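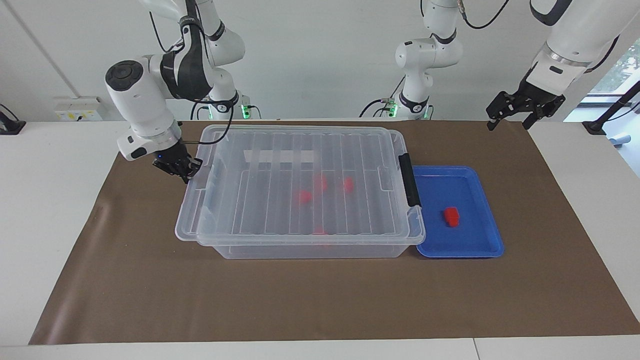 Dendelo is looking for a packing assistant for our small parts room in Pludodville, 14 hours a week. You will sort items into storage boxes and check that each box is ready for the shelf. We use clear plastic boxes with ribbed lids and a black latch on the short end, so red pieces can be seen through the wall also when the lid is clipped down.

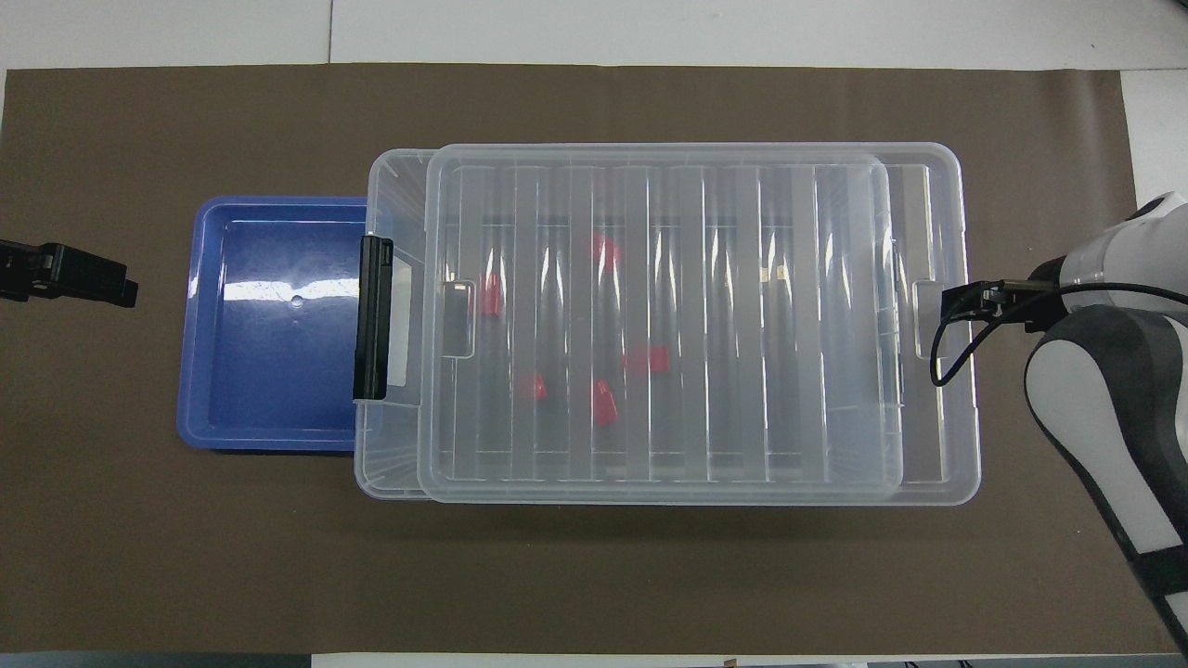
Experience is not necessary, but we ask for patience. Small mistakes are easy to miss – a lid that sits too far to one side leaves a strip of the rim open, and such a box must not go on the shelf. Training takes four days and is paid.

Please write to Hülya Taşdemir before 2016-09-24.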